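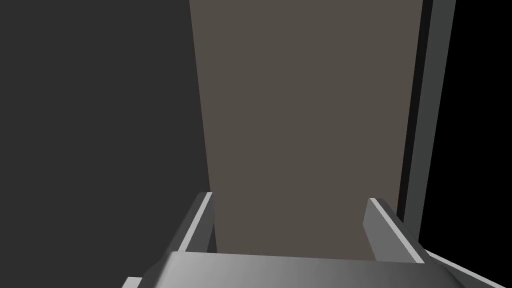
Simulated wrist view, gripper open, brownish-gray panel straight ahead.

How to Find Out Which Camera Your Robot Policy Is Really Using

If you train manipulation policies in simulation with more than one camera, sooner or later you'll wonder whether all those views are pulling their weight. I got curious after Etenesh Tamiru showed me a policy that kept working with its head camera feed frozen on the first image. Frozen! For the whole episode! We spent most of an afternoon grinning at it and then the rest of the month building the test below, which we call Dedo. It's simple enough to run on any policy you already have, and there's no retraining involved.

What you need: a trained policy, a simulator that can reset to a saved state, and one camera per wrist plus one on the head or body. Ours is a two-armed setup in a simulator we call Pukska, but the steps don't depend on it.

Step 1. Save your start states

Pick 200 start states and write them to disk, random seed included. Do this before anything else and never regenerate them. Every run from here on uses the same set, so you're comparing like with like. If your policy samples its actions, fix that seed too (I forgot, and lost two days to it).

Step 2. Get a baseline

Run the policy on every saved state with all cameras live. Ours finished the task in 178 of 200. Keep the per-episode results as well as the total, you'll want them in Step 5.

Step 3. Swap one camera at a time

Now the fun part. For each camera, replace its feed with images recorded from a different episode at the same time step. Don't use black images. A black image is something the policy never met in training, and it can fall over from the shock of it, which tells you very little about whether it needed the view. A swapped image looks perfectly ordinary and is simply wrong for the moment.
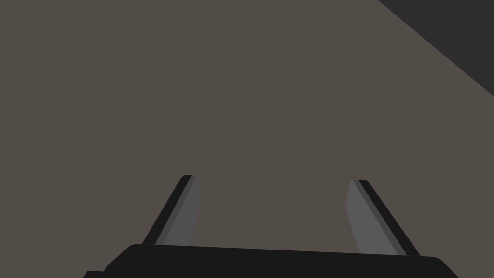 Can I run this test on a policy that only has one camera?
You can, but all you'll learn is how far it gets on joint positions alone, so treat the score as a floor and add a second view before comparing anything.

Back to the swapping. Villads Baldursdóttir, who wrote our replay code, stores the donor episodes as plain image folders with one folder per camera. It sounds clunky and it's wonderful, because you can open a folder and check what the policy was fed. Use 10 donor episodes and rotate through them. With a single donor you can get a lucky match and never know it.

With the left wrist swapped, we dropped to 136. I had expected far worse! With the head camera swapped, the total hardly moved, and that sent us straight to the next step.

Step 4. Swap by phase

A wrist camera often has very little in view until the hand gets near something. The head camera has the opposite habit: lots of context early on, then the robot's own arms and body start taking up room. So split each episode into an approach phase and a contact phase, and swap a camera during only one of them. 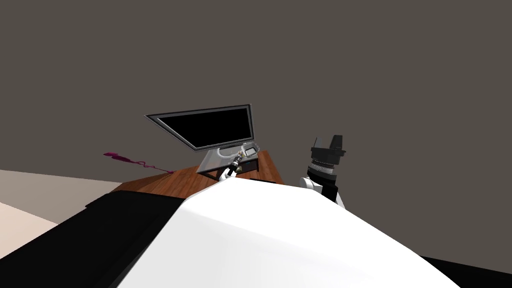 We mark the change of phase by the distance from fingertip to target, read straight from the simulator. Force readings work too, but they come late, and by then the interesting decisions have been made. Whatever you choose, set it once for all the runs.

This is where our flat head camera result came apart nicely. Swapping it during contact did next to nothing. Swapping it during approach hurt, but only in episodes where the target started far from both hands. Averaged over everything, that effect had been hiding in plain sight.

Step 5. Compare episode by episode

Line up the baseline and each swapped run by start state and sort them into four piles: worked in both, failed in both, lost, gained. Look hard at the gained pile. Auður Kragh found episodes there that the policy could finish only when one camera was lying to it, and I still think that's the most exciting thing to come out of the project.

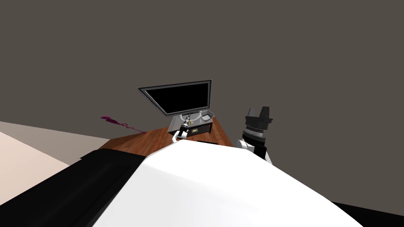
Watch a handful from each pile with all the camera feeds side by side. Slow them down. You'll start to notice the moment when the policy commits to a reach, and you can check whether the swapped view had anything useful in it by then.

Step 6. Decide what to change

If a camera makes no difference in any phase, try moving it before you remove it. We tilted ours and reran the baseline first. If a camera matters too much, mix some swapped images into training for that view and run the test again from Step 2. We're partway through that now, and I'll add the results to this page when the runs finish.

Last updated: 1 July 2024

14 comments | 31 shares

Related
Saving and restoring simulator state without surprises
Picking a wrist camera angle: notes from Poul Lykkegaard
Why our replay folders are so big
Dedo setup guide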